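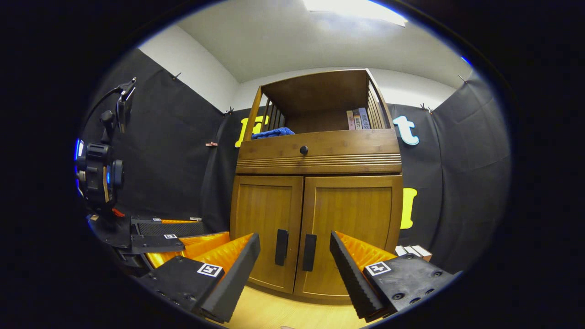
Clenddale - point d'avancement, juin

Règles de prise de données : version 2 envoyée aux opérateurs, relue par Sidra Awan. 593 séquences refaites selon la nouvelle consigne, 3485 au total. Objectif 2000 pour le lot meubles dépassé.

Ce qui change :
- marqueurs des deux doigts vérifiés avant chaque série
- portes et tiroirs fermés au départ, sauf consigne contraire
- séquence rejetée si un marqueur est masqué plus de 10 images
- aucune personne filmée sans accord ecrit

Reste à faire : la fiche sécurité pour le bras (Kuvico doit nous renvoyer ses remarques, relancé deux fois). Annexe sur l'usure des mousses pas commencé.

Budget tenu. Prochain point après l'audit interne.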